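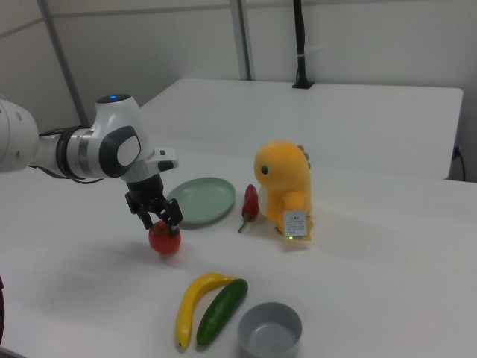
Tips for comparing grippers with food from your kitchen

In our workshop in Hebden we try small grippers before we buy them, and most of the testing is done with vegetables and fruit. They are cheap, every one has a different shape, and they show damage very clearly. I have written down what works for us. Maureen Inskip corrected my English and also two of my numbers.

Start with the tomato
A ripe tomato is the hardest judge. Set the force to the lowest value, close the fingers, lift a little above the table and wait 8 seconds. Then put it down and look at the skin under a lamp. If there is a mark, write it down even if it is small, as it will be brown the next day. With parallel fingers we take the tomato from the two sides. Our first trials held it too low and it turned in the fingers, so now we go nearer to the top.

Use new tomatoes for each gripper. A tomato which was squeezed 25 times is softer than in the morning and the second gripper will look worse than it is.

Long things
Banana and cucumber look like the same job, but they are not. The banana is curved, and if you take it away from the middle it swings down at one end. The cucumber is heavier and its skin is slippery when it comes from the fridge. Let it come to room temperature and wipe it with a dry cloth. Do the grip across the length, never along it. When the two lie close together you can also see if the open fingers have enough room to go down between them. Many grippers fail here before they touch anything.

Chilli pepper
Small and shiny. Take it by the body. The stem breaks off easily and then you have tested only the stem.

One soft toy
Keep one plush toy in the set, ours is a yellow dinosaur. It forgives nearly every force, so it is good for the first run of a new controller. Be careful with the sewn label. A finger can catch the label and lift the toy by it, and in the results this is counted as a good grip if you do not watch.

Plate and bowl
A plastic plate with a raised rim is useful as a target for putting down. Come from above and open slowly. For the bowl, stop higher than you think, otherwise the fingers hit the side.

Cables
Before each series move the arm by hand to the farthest position and look at the cable. It must not pull. Jordan Bramwell lost one afternoon with a Brernik controller that reported "grip lost" and it was only the plug.

Cleaning
Wipe the fingers after every tomato. Juice makes the rubber pads slippery, and on bare fingers it dries sticky, so the results go wrong in both directions. Warm water and a drop of washing-up liquid on a cloth is enough. No spray near the joints.

Writing the results
We do 50 grips for each object and each gripper, in the same order. For the four objects we use most it makes 200 grips, and it is a long day. Write the force, the opening width and what happened in plain words. "Slipped at the left finger" helps more than a zero.

Last changed 12 August 2020. The part about suction cups will come in September.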